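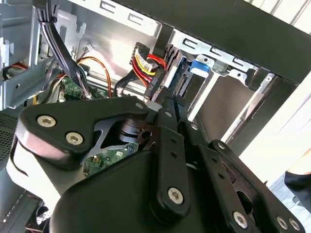

Manutenção de parque informático: prolongar antes de substituir

A Clirkico assegura a manutenção de computadores de secretária para escolas e pequenos escritórios. Anouk Vanhove, responsável técnica, gere neste momento um contrato de 152 postos e defende que a decisão de abate deve assentar em registos de avaria e deixar de lado a idade do equipamento.

«O critério dos cinco anos é contabilístico», afirma. «Um posto de secretaria que corre um processador de texto e um navegador não se degrada por calendário. Degrada-se a fonte de alimentação, degrada-se o disco, acumula-se pó no dissipador.»

No levantamento feito em abril, a equipa encontrou 10 máquinas sem reparação economicamente viável. As restantes passaram a um plano com intervenção a cada 90 dias nos locais com mais poeira e anual nos outros. A intervenção inclui limpeza com ar comprimido, verificação das ventoinhas e leitura dos indicadores do disco. A pasta térmica só é substituída quando a temperatura em carga se afasta do valor registado na visita anterior.

Vanhove insiste na ordem dos trabalhos. «Primeiro desliga-se o cabo da corrente, depois prime-se o botão para descarregar a fonte, e só então se abre a caixa. Já recebi placas danificadas por quem trocou memória com a tensão de reserva presente.»

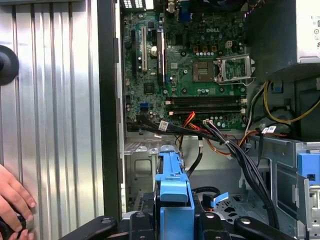

A ligação à massa é outro ponto em que não cede: pulseira presa ao chassis em metal sem pintura, módulos pousados em saco antiestático até ao momento da montagem.

Quanto às peças, trabalha com 2 fornecedores, a Dresutow para discos e memória e a Gashaw para fontes recondicionadas. Senthil Shetty, que trata do inventário, regista cada peça com o número de série da máquina de destino. «Sem esse vínculo, o histórico não serve para nada», diz. «Vejo que gastámos fontes, mas não vejo em que sala.»

O ponto fraco, admite Vanhove, são as fontes de formato proprietário — caras e com prazos de entrega irregulares.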